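## Week 5: Teaching by remote control

Read this before lab. The arms cost more than your tuition, and they will do exactly what you tell them, including the parts you didn't mean.

**The task.** Sort toy bricks by color into the blue bin, one color to a compartment. A three-year-old can do it while eating a cracker. You will have a leader controller in each hand and a good deal less dignity.

**What gets recorded.** Joint angles, gripper opening and every camera view. Before you start, pull up the wrist view and learn to steer by it. Depth is hard to judge from up there, and red on red is harder still.

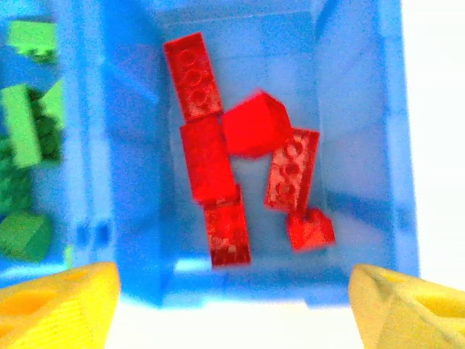
A student in the July section asked why we don't just write down the coordinates and skip the puppetry. You can, for one brick in one spot. Then somebody bumps the table and your program closes its fingers on air with great confidence.

**Rules for a usable demo**

- Move at one steady speed. If you stop to think, the robot learns to stop, without the thinking.
- Approach the same way each time. Flair is noise.
- If you drop a brick, pick it up and keep recording. Recoveries are worth having.
- If you knock over the bin, stop recording. We have plenty of those.

Each pair owes 31 demos. Expect the first 8 to be embarrassing; label them *practice* and leave them out of your count.

**Two arms.** Part B adds the second arm, and with it the question of who goes first. Agree on this out loud. Both grippers work over the same pile, and the software will not referee — it will log the collision with perfect timestamps.
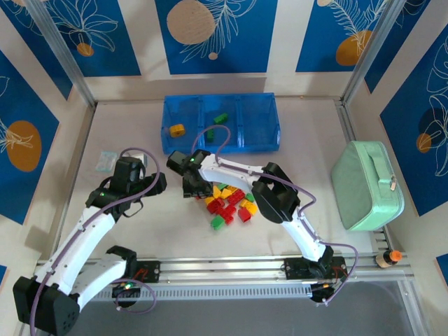
Start each run with a fresh heap and vary where it sits. Last year's policy was trained on 28 tidy, nearly identical layouts and did beautifully until the pile moved a hand's width to the left.

**Due:** 30 September 2019, before lab. Upload the raw logs plus one page on your worst demo and what a robot would learn from it.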